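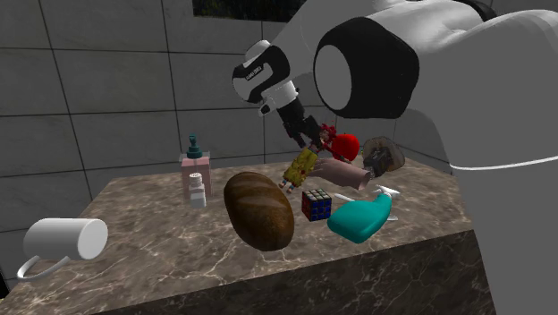 The alto parts for the Usta concert are in the shared folder now, so please print from there and throw out the June copies. Measure 153 was wrong in those. I've been learning mine standing up in the kitchen, with the music propped on a counter every bit as crowded as the marble-topped one in the picture, and it works fine. The jump in the second verse is still hard for me – I go flat on it most nights.

On 2025-07-29 a member of the alto section wrote:

> Do we know yet which hall it is? I heard Jirero,
> which seats 300, but the flyer says Javgate.
> Also, are we doing the Yeh piece from memory?
> I can manage the first page and that's it.

It's Jirero. The flyer is old and a new one is coming. 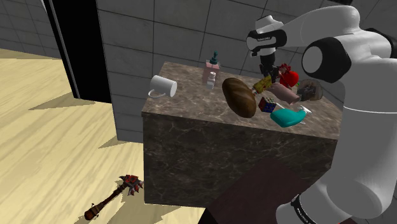

As for the Yeh piece, folders are allowed. Only the last 4 lines need to be from memory, as we walk down into the aisles for those. If you want to run them with someone first, I'll be at the hall early and can play your notes on the piano.

Black folders, please, if you have one.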